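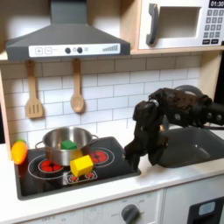
How long does it take to hem a bias-cut silk gown? Two days, and most of the first one is waiting.

The gown has to hang before anyone touches it with scissors. Bias fabric drops under its own weight and it doesn't drop evenly. The side seams usually go lowest.

I did the hems for Hanan Matar's spring collection at Rustad. 18 looks, 5 of them full-length bias. We hung those by the shoulders overnight and marked them the next morning.

Marking is done on the model, in the shoes she will walk in. We had one pair arrive late from Rondano with a higher heel than the sample pair. I marked that gown again from scratch.

The longest hem in the show was 144 inches around. Rolled by hand, silk thread, short needle. I don't use a machine foot on charmeuse. It ripples and you can see it from the second row.
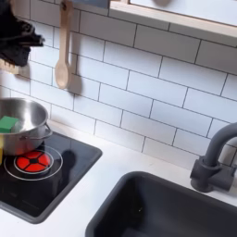
Once the line is marked I trim a few inches at a time and check it against the floor after each pass. Cutting the full circle in one go is how you end up with a dip at the back.

Gerrit Pillay did the beading on the last look, 4000 glass beads, all stopping a hand's width above the hem. He left the gap because I asked him to in the first fitting. Beads near a rolled edge pull it down.

Someone asked about tape. We carry it backstage for emergencies and used it once, on a lining. It came out again that night.

The show was 23rd April. The gowns are back on padded hangers now, and two go out to a client fitting in May. I'll be checking those hems again before they leave.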